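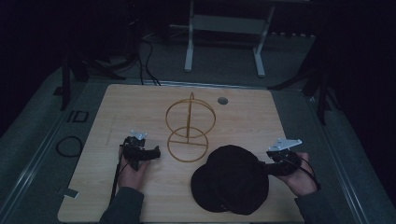 A cap on the table at Skyrme Hall.

I met Aurelia Riedl on her porch in Ukport, and she had the coffee poured before I'd found my pen. She's played accordion at town dances for years (ask her about the flood year!) and she's putting on a benefit for the music room in June.

"I told Seraina Lüthi we'd do two sets," she said. "She said three, so we're doing three."

And the nerves? "Oh, every time. I eat crackers."

Doors open at 4.

Comments (2)

dot_k: She played my wedding. Go!

Plerkholm Pete: Is there parking?

We use cookies. Accept | Settings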